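Cleansing balms: your questions answered

Posted January 28, 2025 by Nabila Simanjuntak
14 comments
Share 31

Ever since I wrote up my evening routine I've had so many messages about cleansing balm, and I love that! It's my favourite step of the whole day. I've pulled the questions that come up most into one page, so have a rummage and shout in the comments if yours is missing.

What is a cleansing balm, then?

It's a solid cleanser made mostly of oils and waxes that melts when you rub it between your hands. You massage it over a dry face, make-up and all, and everything starts to slide off. Add a bit of warm water and a good one turns milky, then rinses away. The first time I used one on a full face of foundation and waterproof mascara I was hooked. No tugging at all!

Won't all that oil make my skin greasy?

This was my worry too, as my nose and chin get shiny by lunchtime. A balm with an emulsifier in it shouldn't leave much behind once it's rinsed. If your face still feels coated, you've probably used too much or skipped the milky stage. Try a smaller scoop and spend longer on the water part.

How much do I need?

A blob the size of a hazelnut does my whole face and neck. My friend Loretta Montoya uses twice that and swears by it, but she does wear a lot more eye make-up than me. A 100 ml tub lasts me the whole winter.
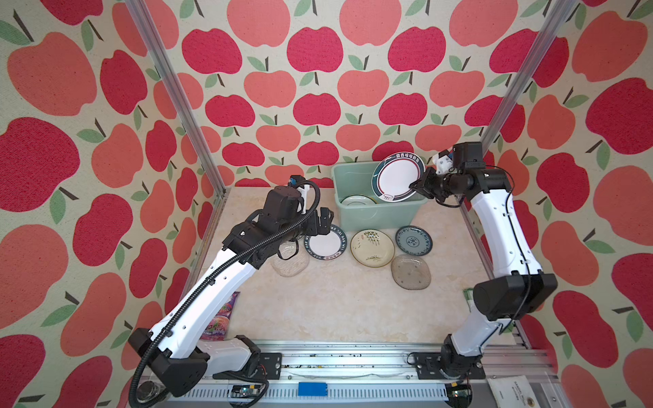

Do I have to wash my face again afterwards?

You don't have to. I do a second cleanse if I've worn sun cream or a heavy base, usually with something plain and gel-like. On bare-faced days the balm is plenty. If your skin feels tight after two rounds then drop one, and see how you get on for a week.

Can I use it around my eyes?

Most of them, yes, but check the tub. I leave my eyes until last, close them properly and go in with small, slow circles. Some balms do give me foggy vision for a minute or two (very glamorous, bumping into the towel rail) and it clears once I've rinsed well. If one stings, wash it off and don't use it there again. Contact lenses come out first, always.

Which ones have you tried?

Loads! The two I keep going back to are the Cimau melting balm and the Selham oat one. Cimau is soft, nearly a sorbet, and smells faintly of orange peel. Selham is much firmer, so you have to warm it up in your fingers, but it has no scent whatever and my cheeks adore it in cold weather. I've got through three tubs of it now and I'd happily start a fourth tomorrow.

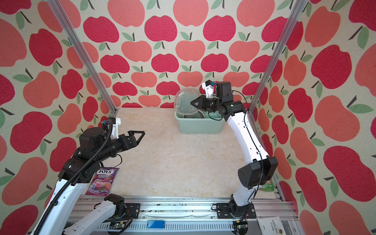 The only one I really didn't get on with was from Ambrose. It's lovely to put on, very silky, but it never went milky for me and I needed a flannel and a lot of patience to shift it. Yi-chun Peng wrote in to say she has very dry skin and likes exactly that about it, so it may well suit you if you want a bit of richness left behind.

Flannel or hands?

Flannel for me. A soft muslin one, wrung out in warm water, pressed on for a few seconds and then wiped gently. Use a clean one each time. I bought a big stack and just throw them in with the towels.

My balm has gone grainy. Is it off?

Probably not. Balms with shea butter in them can go gritty if they've melted and set again slowly, and the bits should disappear as you rub it in. A sour or crayon-like smell is another matter, and I'd bin it. Keep the lid on, keep it off the radiator shelf, and dig it out with a little spatula or the handle of a clean teaspoon. 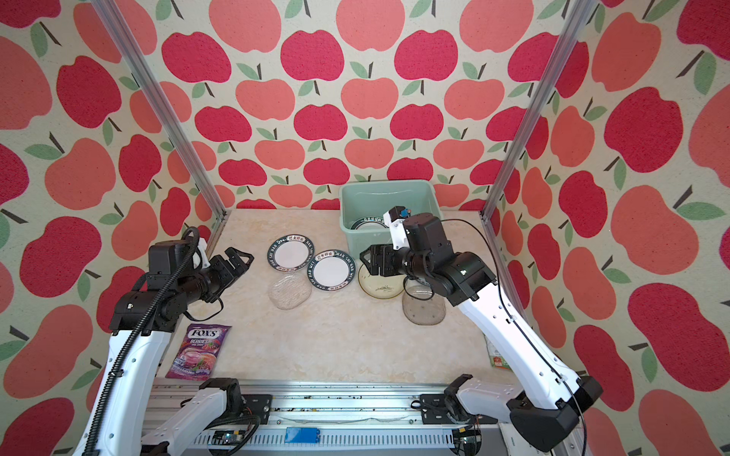 Red and pink apples on a cream background.

Is it all right for sensitive skin?

Go for fragrance-free, and try a dab on the inside of your arm for a few days before it goes anywhere near your face. Essential oils are what set me off, lavender especially. If you have eczema or rosacea, have a word with your pharmacist or GP first.

Can I take it on a plane?

I decant mine into a tiny pot and put it in the liquids bag with everything else. It saves arguing over whether a balm counts as a solid! It does soften in hot places, so screw the lid on tight.

14 comments
Share 31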